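Kitchen table sessions: where we are up to

The Teltley arm has been on kitchen work since the start of the month, and a few members have asked what the sessions involve and whether they can have a go. The answer to the second question is yes, and the Wednesday bookings are explained further down.

The job is simple to describe. A person moves the arm through a task, the arm's positions are recorded along with the camera views, and the recordings go into a set that the software is later trained on. One complete run of a task, from start to finish, is called a demonstration. We had 443 usable ones at the last count. The target for this stage is 900.

We are using two ways of showing the arm what to do. The first is by hand. You put the arm in its free-moving mode, take hold of it near the wrist and guide it to the object. People pick this up quickly and the paths tend to be smooth. The drawback is that your own hands and sleeves end up in the overhead view, and those runs have to be marked so they can be left out when the camera footage matters.

The second way is by remote control. The operator sits at the side bench with the Hemolura hand controller and watches the screens. It keeps people out of the picture but it is slower to learn. Most new operators overshoot when they lower the gripper, and it usually takes a full session before they stop correcting themselves every few seconds. We now do most of the recording this way and keep hand guiding for working out a new task.

The layout has a plate, a small blue bowl, a colander and a toaster oven, with the food spread between them. Items are moved between runs so that the software can't simply learn one fixed path. Please don't line things up neatly. A strawberry should be near the bowl in one run and well away from it in the next.

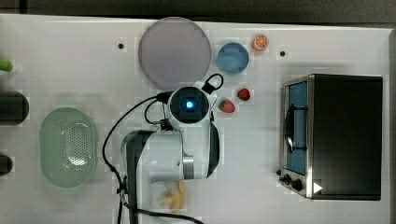 What we have learned so far

Soft toys are kinder to beginners than hard plastic ones. A plush item gives a little when the fingers close, so a grip that is slightly off centre will often still hold. That is good for morale, but it can hide bad habits, and we plan to add some firmer items once the first stage is done.

Long objects need more thought than round ones. With a strawberry you can come in from almost any side. With a bottle lying down, the fingers need to be turned so they close across the body. Operators who turn the wrist early, while the arm is still high, record much cleaner runs than those who leave it until they are right above the table.

The wrist view takes some getting used to because its idea of left and right changes as the wrist turns. Use the overhead screen to get close, then switch your attention to the wrist screen for the last part. If you lose track of where you are, stop and lift the arm straight up before trying again. A pause in the recording can be trimmed. A knock to the oven means resetting the table. 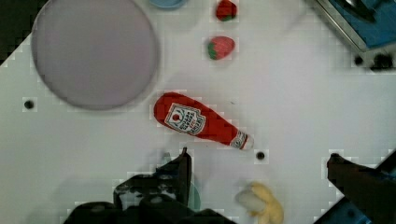

Wrist view of the table, with the ketchup bottle lying between the plate and the banana.

Failed runs are still worth keeping if they are labelled properly. Choose "incomplete" on the Plultov form and write a few words about what went wrong, such as "dropped on rim" or "missed grip". Don't delete the file yourself. Several early ones were lost that way and we would have liked to look at them again.

Booking a session

Operator sessions run on Wednesday evenings in the Pathak Room. Each one has 4 places, and every person records 20 demonstrations, with a break halfway. No programming is needed. New people start with hand guiding and move to the controller when they feel ready.

Please tie back long hair, take off bracelets and loose scarves, and leave drinks on the shelf by the door. The stop button is on the operator's side of the bench and everybody at the session is allowed to press it, including those who are only watching.

The sign-up sheet is on the members' page. If you can't make your spot, take your name off the sheet so the place can go to someone else.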